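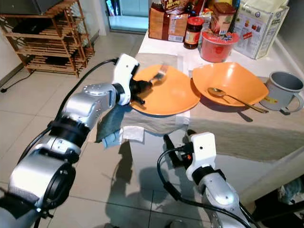 Hello, and welcome to Mindthorpe! We're a small software company in Lasanham, and we write the part of a robot that decides what to do next. We don't build arms and we don't sell them (people do ring up and ask, and we're always sorry to send them elsewhere), but if you already have a pair and would like them to lay a table without the left one bumping into the right, then we'd love to hear from you.

It all began when Kalliopi Kolev and Dwight Fraser were sharing a desk at Fomley and grumbling, over a good many cups of tea, about how long it took to change one small thing in a motion planner. Their first go at something better was called Sampaio, after the street Kalliopi grew up on, and the name has stuck. Sampaio plans for both arms together, keeps checking the plan against what the head camera sees, and lets you replay a run afterwards and find the moment where it went wrong. Its test suite has grown to 894 cases, and a surprising number of those are to do with cutlery.

Hala Abu Hammour looks after perception, and shiny things in particular, so spoons and forks are rather her department. Snežana Gashi writes the replay tools and has very firm views on log files. Mimoza Nedeljković joined us last November to work on grasp planning, and answers most of your support emails too, usually at more length than you were expecting.

We put out a new release every 2 months, and visitors are very welcome if you let us know beforehand.

Contact us | Copyright Mindthorpe, Lasanham | Back to top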